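Weekend baker wanted at Flasska, our little bread shop in Plernalberg

Posted March 7, 2020

Hi! I run Flasska, the bread shop at the bottom of the hill in Plernalberg, and I need another pair of hands on weekends. I've been doing the early bake mostly on my own since August and I'm tired, my knees are tired, and my dog has started sleeping at my sister's place.

So, the job. You'd start at 4 in the morning (yes, I know) and be done before lunch. First thing is shaping: rye, the white tin loaves, and the seeded rolls the hiking crowd buys by the bag. Then you load the oven, which has a hot spot at the back left that I'll show you, and while that's going we get the counter ready. I do the register until the rush hits and after that we both do it.

Pay is $17 an hour, plus whatever bread you can carry home. It's 2 shifts a week to begin with. If you like it and I like you, there's a weekday shift opening up once the summer people arrive.

You don't need a diploma. I learned from an old cookbook and a lot of bricks! But I'd love it if you've worked in some kind of kitchen, can lift a full flour sack, and don't mind music before sunrise (we can fight over the station). You do need to get here by yourself, the first bus doesn't come up from Astach until well after we've opened. Parking behind the shop is free.

Oh, and holidays. The week before Easter is all hands, we made more than 1000 sweet buns last year and I'd like to sit down at least once this time. Please don't apply if you're already booked to be away then.

To apply, just come in after the lunch rush and ask for the baker, or drop a note through the door with your phone number and a few lines about what you like to bake. A resume is fine too but I'll read the note first. I'll ask you in for a paid trial morning, and you'll hear from me either way.

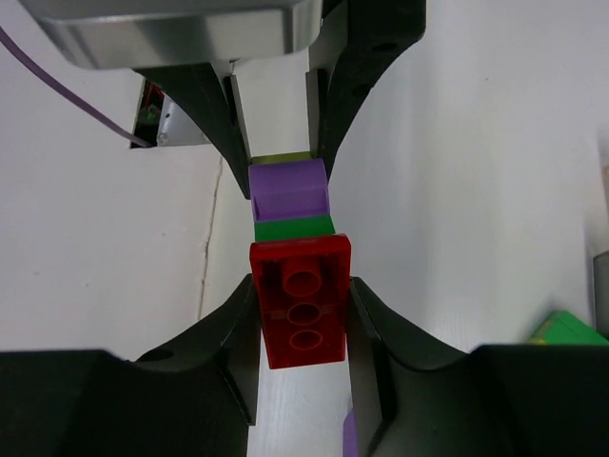
Ouazzani: Is the trial morning a full shift or only the shaping part? I did two years on pastry in a hotel kitchen but never much with rye, and I could start right after Easter or help with the buns before then if you're stuck.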